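Gripper build, part 3: the plate goes back on

I had the front plate off again on Friday to get at the wiring for the left jaw.
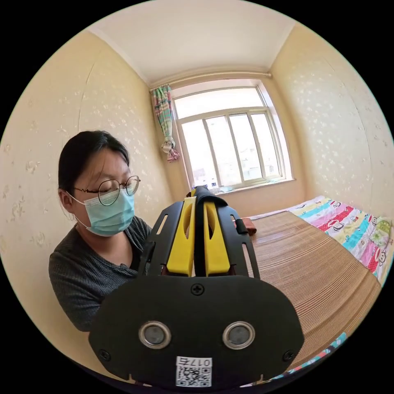 Asif Orakzai reckons I should stop opening it up and just log the fault until I can reproduce it. Fair point, but the jaw was closing late and I wanted to see the connector for myself. One pin had backed out. I pushed it home and added a dab of hot glue.

The spring I ordered from Stikier is too stiff, so the old one stays in for now. I ran 100 open and close cycles on the bench and got 3 late ones, all near the start. Before the fix it was 71.

Next job is the handle. The grip is fine for ten minutes and then my wrist gets sore. I'll print a fatter one in grey if the Gándano filament turns up, otherwise whatever colour is left on the shelf.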